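Alberg Hard Floor Soap, 2 litre
Home > Floor care > Soaps and oils > Alberg

A plain soap for wooden floors. It doesn't smell of a mountain meadow and it won't change your life, but it does lift the grey film left behind by all those sprays that promised to.

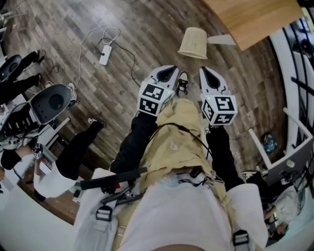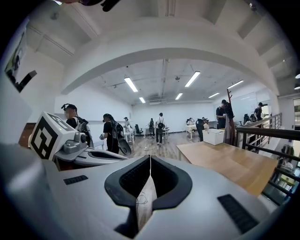
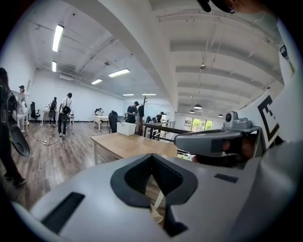 Bought it for the hall after the Dikley polish turned the boards into an ice rink, and the dog has forgiven me. One star off for the cap, which needs the grip of a blacksmith. Review left by a customer in Kellenton, who gave it 4 stars.

We've passed the remark about the cap on to Alberg. They say it's a safety feature.

How to use
Sweep first. Stir 100 ml into a bucket of lukewarm water, wring the mop until you're sick of wringing it, and work along the grain. Leave to dry. Don't rinse, however virtuous it feels.

Suitable for: oiled, soaped and lacquered wood
Not suitable for: waxed floors, carpet, in-laws' antiques
Coverage: more than 70 square metres per bucket, if you don't slop it
Scent: soap
Colour: natural or white (white is for pale floors; on dark ones it looks like spilt milk)

Goes with
Mok flat mop, long handle
Mok spare mop heads, pack of 4
Dikley floor polish (discontinued, see above)

Keep away from children and frost. Collection from our Kellenton shop is free; ring the bell twice.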